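The Jewelry Drawer, Sorted (sort of)

Gallery - Home - Small Storage
Posted Aug 24, 2022 by Si-eun Ban

Quick one. Been promising this page since May and people keep asking about the trays, so it's going up as is. Will tidy the wording later. Probably won't.

Background for anyone new: everything I own in the way of rings, chains and earrings used to live in one kitchen drawer at the Tukanton apartment, under the takeout menus. Chains in a knot. Earrings in a film canister. One bracelet inside an oven mitt, no idea how long. When we moved across the hall to the bigger place Ilari Nieminen (my other half, owner of two tie pins and a watch) said the drawer was not coming with us. So the drawer didn't come with us. The contents came in a soup pot.

What I wanted: everything flat, everything visible from the top, nothing stacked, nothing with a lid I'd stop opening after a week. Something for rings that holds them upright so I can grab one without tipping out the rest. And a dish for the stuff I take off at night. No tower. No tree. Had a tree once, it fell over every time the door closed and shed earrings like needles.

Looked at a lot of trays. Celgate had a nice one but too deep, you'd be fishing around in it. Rutby had the right height and the wrong lining, that slippery satin kind, chains slide straight to one end the second you pull the drawer. Ended up at Hlongwane, the secondhand place down by the bus station, where there's a whole shelf of this sort of thing if you dig behind the picture frames. They want 80 for the big cabinets in the window, and I was tempted for about 2 minutes. A cabinet is where things go to be forgotten. Left with a tray and change in my pocket.

Laid it out on the gray table before putting any of the long stuff in. Easier to decide what goes where when you can walk around it. Bowl went next to it to see if the two could stand each other.
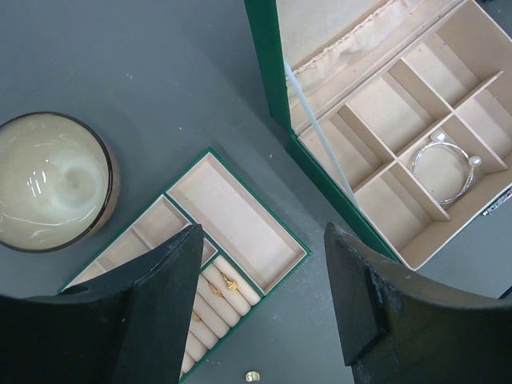

Green outside, beige lining, gold rings tucked in the rolls. Round glass bowl to the left. Long slots and the big rectangular section empty.

Notes on the tray, going by what people asked in the comments last time.

The rolls. Best part by far. Padded, cream colored, you push the ring down between two of them and it stays put. Started with the gold ones as those are the ones I wear. The wide silver ones with stones can go in too but they push the rolls apart a bit, so give them a row with some space. Don't cram. Crammed rolls go flat and then you're shopping for a new tray.

The lining. Suede-like, soft enough. Picks up lint like crazy. Went over it with tape, then again with a barely damp cloth, then left the window open. Do NOT use the vacuum nozzle straight on it. I pulled up a corner in one of the other trays that way and had to glue it back, and it never looked right again. A dry paintbrush is good for the corners.

The long narrow sections. Chains, obviously. The one with the divider near the end gets a chain in the long part and the pendant parked in the short part, so they don't rub. The other one is for the longest chain, laid straight, clasp closed. Closed clasp is the whole trick with chains, my grandmother told me that and I ignored it untill I was past thirty.

The big compartment. Arguments were had. Ilari thinks watch. I think brooches. The watch is heavy and he puts it down like he's parking a truck, so it would be in there by itself anyway. Brooches would lie flat with the pins down, and I could finally see the beetle one. For now it's brooches on trial. He has a saucer.

The bowl. Glass, cream and pale olive swirls inside, coppery on the side. Might be a candle holder, might be a small dish, the label at Hlongwane only said "glass, round". Never going to see a candle from me. It's the night bowl: earrings off, in the bowl, back to the tray in the morning. Rule is the bowl gets emptied daily or it turns into the old drawer, only prettier. Put a scrap of felt under it if your table scratches. Also nice and low, no knocking it over in the dark.

The color. Yes I know, green. Asked in three different threads if I was going to paint it. No. I like it next to the gray and it makes the thing easy to find when it's sitting with a pile of laundry.

What went, while we're at it:

Single earrings with no partner - into an envelope for a friend who makes mosaics. She was thrilled, more than I'd have been.
Chains past saving - tried cornstarch and two pins and a whole evening of TV. Some came loose. The others went with the envelope.
Anything that turns my finger green - out. Was keeping a few for the memories. Took one look at each, that was enough memory.
Duplicate hoops - to my niece, who lost them by the weekend. Fine.
Ring boxes - kept two of the nice ones, rest recycled. They take up so much room for what they hold!

Where it lives now: top of the bedroom dresser, left side, out of the sun. Tried the bathroom shelf for a bit, bad idea, steam gets in the padding and everything smells like shampoo. Tried the inside of the top drawer too but then I can't see it, and what I can't see I don't wear. If you have cats or toddlers the drawer is the better bet. We have neither, only Ilari.

Upkeep so far: tape on the lining when I remember, a soft cloth on the gold, warm water and a drop of dish soap for the bowl. Dry the bowl properly before anything goes back in or you get spots. That's it, no special sprays, please stop emailing me about sprays.

Still to do. A second tray for earrings, flatter, smaller sections, same height as this one if I can find it. Something for bracelets, which don't fit anywhere and roll. Hlongwane gets new shelf stuff at the start of the month so I'll go early and report back. If anyone near Tukanton has a flat earring tray they don't want, I'll trade jam for it, plum or the red currant, your pick.

More pictures when the brooches are in and the dresser is dusted. Comments open for a week, be nice about the green.

Si-eun

Filed under: trays, small storage, secondhand, bedrom
Previous gallery: The Spice Shelf
Next gallery: Buttons and Thread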